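Dratodstead students teach robots to fold, slowly

Anyone who has tried to get a teenager to fold a blanket will have some sympathy for the robotics club at Dratodstead College, which has set itself the job of getting a machine to do it instead.

The club has been at it since the start of term. It meets after lessons in the old textiles room, where the ironing boards are still stacked behind the door and the poster about needle safety has outlived four heads of department. By the time the entries close in December, the students hope to have a robot that can pick up a piece of soft fabric, fold it in half, fold it again and put a toy on top, in the manner of a hotel that is trying a bit too hard.

The task was set by the Horeck Challenge, an annual contest for schools and colleges which last year asked entrants to stack tins. Tins, the club would like it known, are easy. Tins stay where they are put and have the same shape on Tuesday as they had on Monday, or so the argument goes at club meetings, where feeling against the tin runs high.

Fabric has no such manners. It sags, it bunches, it clings to its neighbour, and it looks different every time it is let go of. The rules allow teams to tackle this however they like, and most of the Dratodstead students have chosen to teach by showing. They work a hand-held gripper themselves, squeezing the jaws shut on the edge of the cloth and carrying it over, and a camera on the tool records each attempt. The recordings are then used to train the program that will eventually drive the arm.

"You think you know how to fold something," said Serena Fontana, who teaches design and technology and runs the club. "Then you try it with two plastic fingers and you find you've been relying on the other eight and a thumb or two. I had a go and I was terrible. They kept my attempt in a folder called Bad."

The folder called Bad is now fairly large. Fontana will not have anything deleted from it, on the grounds that the students may want to know later what went wrong, and also on the grounds that it keeps them humble. So far the club has 96 folds it is happy with. It wants 1,000.
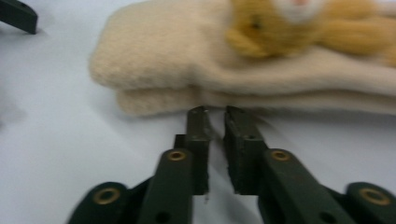 At the present rate the target would be met some time after most of the members had left for university, so a rota has been brought in. Each pair gets a turn on the gripper while the others label recordings, argue about labelling recordings, or mend whatever the previous pair broke. Fleece has become the preferred practice material after a disastrous fortnight with a satin pillowcase, of which members speak little.

There has been some debate over what counts as a fold. The Horeck rules say the edges must be "reasonably aligned", a phrase that has taken up the whole of one meeting and a good part of another. One faction favours a ruler. The other holds that if your gran would put it in the airing cupboard, it is folded. The gran standard is currently ahead, although the club has written to the organisers to ask for a ruling and been told that the judges will know it when they see it.

The toy has brought difficulties of its own. It must be set down on the finished cloth without undoing the work beneath, and an early version of the program had a habit of placing it with great care and then dragging the lot off the table on the way out. The students fixed this by making the arm wait before it moved away. It now pauses for 2 seconds, which gives it a thoughtful air it has not earned.

The arm itself is on loan from Selturmont, a packaging firm on the edge of town, which used it to put lids on tubs. It is not a young arm. It has a slight wobble at the elbow and makes a noise on the downstroke that the caretaker has twice reported as a plumbing fault. Selturmont has asked for it back by the spring and has said, kindly, that there is no need to clean it.

Dratodstead will be up against Salem, the sixth form across the river, which has won the contest in almost every year it has entered and is widely rumoured to have a proper workshop with its own kettle. Relations between the two clubs are cordial. A visit was arranged last month, at which Salem's team showed off a very tidy tea towel and declined to say how long it had taken.

"We're not worried about Salem," Fontana said. She then asked whether we had seen Salem's tea towel, and whether the corners were square.

A small audience is expected for the club's open evening at the end of term, when visitors will be able to try the gripper for themselves. Attempts will be recorded. Those wishing to know which folder they ended up in should ask at the desk.

Entry is free, and there will be squash and biscuits. Spare fleece blankets, any size, can be left at college reception in the meantime. No satin, please.

Last updated: 10/22/23

Related items
Salem sixth form rowing club gets new boathouse roof
Selturmont to take on more apprentices
College car park barrier stuck again
Horeck Challenge: last year's tin stackers look back

Contact the newsdesk | Copyright Dratodstead News | Back to top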